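Verkley Brown Curtain Panel

Item 2659
Ships from our warehouse within 2 business days

A plain curtain panel in reddish brown for bedrooms, hallways and closets without doors. The fabric falls in long folds and has enough body to hang well without a liner. Sold singly. Most windows need a pair.

Fit
Measure from the rod to where you want the curtain to end. If you are between lengths, order the longer one and hem it. For full folds, the combined width of your panels should be double the width of the rod.

Care
Machine wash cold with similar colors. Hang damp and pull the folds straight by hand. Cool iron on the back if needed. Do not bleach. Dark colors can bleed in the first wash, so keep it away from white sheets.

Goes with
Tan and beige work well next to this brown, and so do printed bedspreads. See also our Fetedar bamboo mats and Hassanpour quilts. 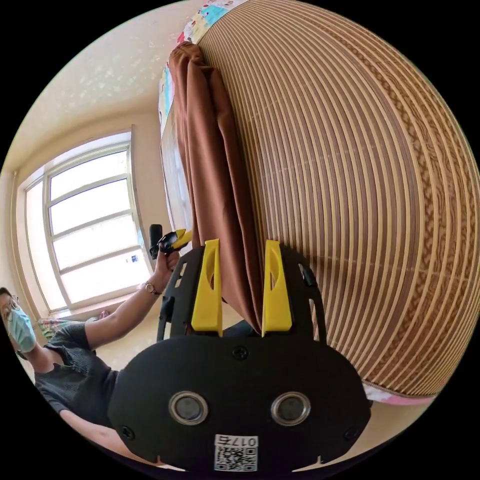
Brown curtain against a woven bamboo mat in tan and light beige.

Returns
Unwashed and unhemmed panels can be sent back within 21 days. Keep the packing slip. Custom lengths are final sale.

Orders placed after 7th July ship from the new dye lot. To match panels you already own, write to Tomomi Arai in customer service before ordering.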